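Career Skills, Unit 4: Asking for Feedback

Handout for 2022-08-08

Ask within a week of finishing a task, while people still remember it. Keep the meeting to 15 minutes. Bring two questions – one on results, one on how you worked with others.

Write down the answers. Don't argue with them.
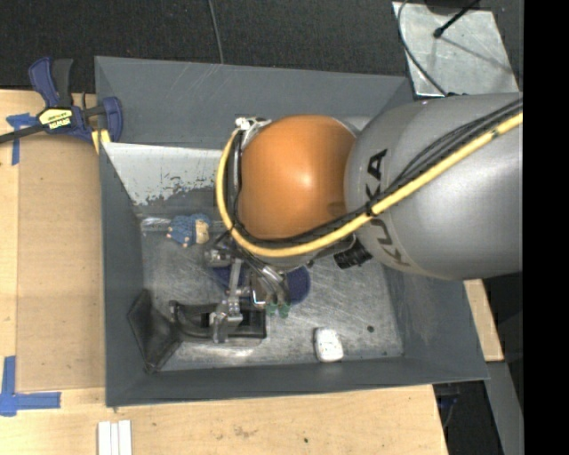 Before next class

Read the Brakell case, pages 12 to 19. Write 300 words on one piece of feedback you used at work.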